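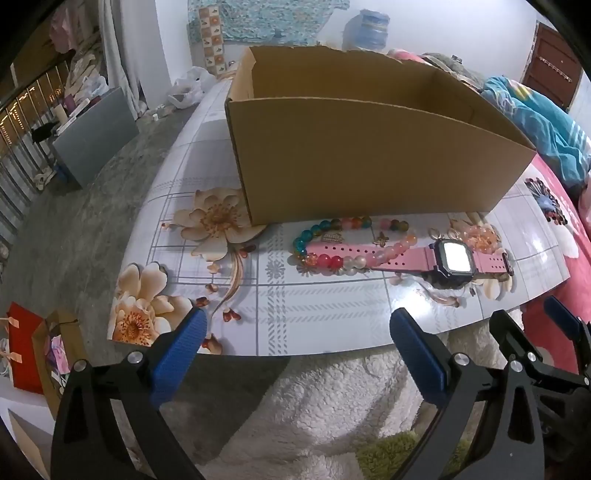 Open box on flowered tablecloth

Attendance & Student Data > Reporting > Chronic absence denominator for mid-year transfers

ledgerline
Posted 2023-02-26
Our district (Oranport) runs the chronic absence report out of Erkov. The school calendar is 180 instructional days. The flag is set at 10 percent. My question concerns the denominator for students who transfer in.

Test case: a student moved to Henríquez Middle from the Todley district and will have 106 days of membership with us by the end of the year. If she has 11 absences, the report divides by 180 and she isn't flagged. Divide by 106 and she is. Our state manual says "days enrolled," which I read as 106. The vendor's help page says "calendar days of the reporting school," which I read as 180.
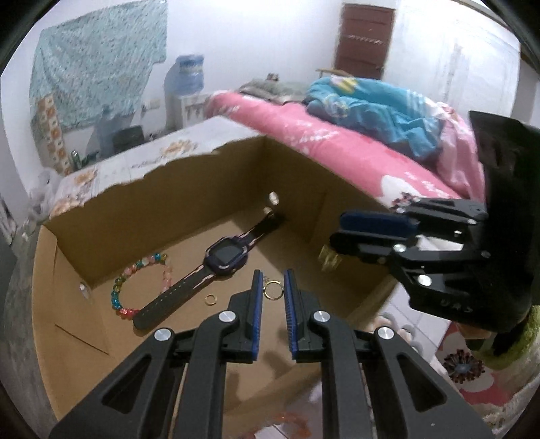 I reran the report with the membership option switched on and got the same output, so either the option does nothing or it only applies to the dashboard. Has anyone confirmed which?

quietbell
Membership is correct. The option you switched on controls the dashboard tile only. The export takes its denominator from the enrollment table, and if the entry date is blank there, it falls back to the full calendar. Check the entry date first.

rosterday
Disagree in part. Membership is the right denominator for the student-level flag, but we don't report a student at all until she has 10 days enrolled. Without a minimum, a kid who enrolls and misses one of her first few days is flagged at once, and the counselor's list fills up with noise.

quietbell
A minimum is fine for a state count. It is a bad idea for the counselor's list. A new student missing days in her first week is the student I want somebody to call.

rosterday
Then keep a separate list. You can't have one flag mean two things and expect the building principals to read it the same way.

ledgerline
Entry date was blank. The transfer record came over from Todley with the exit date filled in and ours empty. I entered it by hand and the export now gives 106. Thanks.

Follow-up: we take attendance in 6 periods. Erkov counts an absence only when all of them are missed. A student who misses five shows as present. Is that a setting?
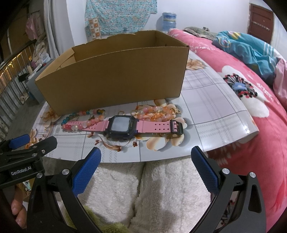
Re: Period attendance and partial days

hallpass_b
Yes. Look under Calendar, then Day Rules. The default is "all periods." Change it to "half or more" and a student missing three periods counts as absent for the day. Do this before the year starts if you can. We changed ours in June, after the last day, and the recalculation also rewrote the prior year. It took a support ticket to get the old totals back.

quietbell
Check the state definition before changing it. Ours says half the instructional minutes, and with unequal periods that doesn't match half the periods. Lunch-block classes are longer at our middle schools, so the two methods give different results for the same student.

rosterday
Agree with that one. Use minutes if the bell schedule is loaded.

ledgerline
Bell schedule is loaded for the high school only. I'll leave the setting alone until Henríquez is entered and run both versions side by side in the test site.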